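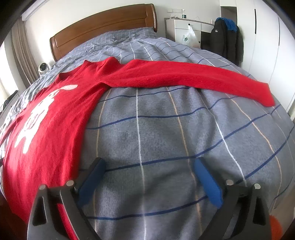 The Drirnthorpe vinyl plant opens its doors twice a year, and the email with your booking tells you to wear long sleeves, closed shoes and nothing dangly. I own plenty of black band shirts and very little with sleeves, so the choice came down to the red jumper with the big white print across the front, laid out on the bed the night before like a school uniform. It was a fuzzy, knitted thing to wear into a room full of steam. I regretted it by the second press.

The tour costs $82, which includes earplugs, a biscuit and one record from the seconds bin. Our group was mostly blokes with beards and opinions about mastering, plus two teenagers who asked all the good questions. We started in the pellet store, where the raw PVC sits in sacks and smells faintly of new shower curtain. Black is still the bulk of it. The coloured stuff lives along the back wall, and there's a tub of swept-up offcuts that gets sold to doom bands as "eco-mix" and comes out the grey of old dishwater.

Next came the plating room, seen through a window. I had been looking forward to the plating room. A man in an apron lifted something out of a tank, looked at it and put it back.

The pressing hall made up for it. The plant runs four machines, and on the day three of them were pressing the new Brarovum album, a double, 129 minutes long and spread across sides that can't have been easy to divide. A puck of warm vinyl goes in with a label on each face, the plates close under more than 100 tonnes of pressure, and out comes a record with a ragged skirt that a blade trims off. I could have watched it all afternoon. In fairness, that's also how long it takes Brarovum to get through an intro.

The fourth press was down. Our guide said it was always that one.

Quality control is a small carpeted room with a turntable, a good chair and a window onto the car park. One copy in every 110 gets played right through. The listener on shift had been on side C of the same funeral doom record since morning tea and had the look of somebody waiting on a bus. He told us that quiet passages are the killers, as any tick stands out, and that he now prefers grindcore on professional grounds.

We finished in the canteen, where Bimura played a half-hour set beside the drinks fridge. They're a two-piece from up the coast, all downtuned riffs and no banter, and the fridge hummed a semitone off them the whole way through. The closing number, "Chu", was terrific, and heavy enough to move the sauce bottles.

My record from the seconds bin was a country Christmas album with the hole punched off-centre. It wobbles beautifully. The next open day is in December and bookings are through the plant's website. Park on the street side, as the gravel lot turns to soup after rain.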